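Robot Learning, Lecture 5: Learning to grasp from trial and error
Notes by Hélder Fonseca

Last week we planned each grasp from a model of the object. Today we leave the model away. The robot gets only a camera picture and a proposed motion, and a network estimates the chance that the grasp will succeed.

The label comes from the gripper itself. If the fingers stay open by an object after lifting, the attempt counts as success. Please note that a thin object can give a false label; see exercise 2.

In the Grunlow set there are 600 attempts for training and 208 for testing. This is a small set, so we compare methods only on the same objects.

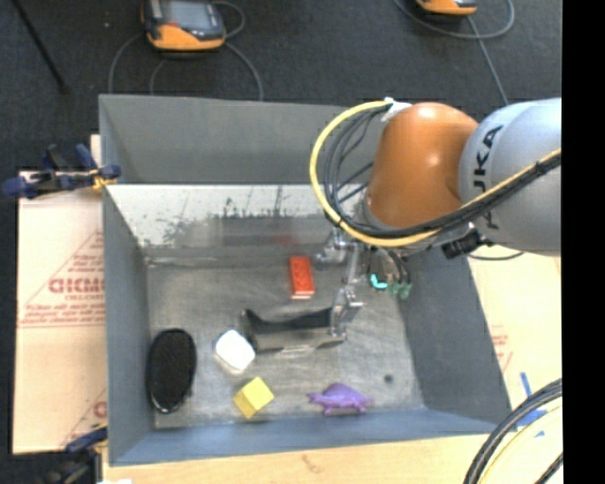

Fig. 17. Arm over the bin, with mixed objects on the bin floor.

For the exercise, read the Torres report, section 3, and explain why random attempts are useful at the start.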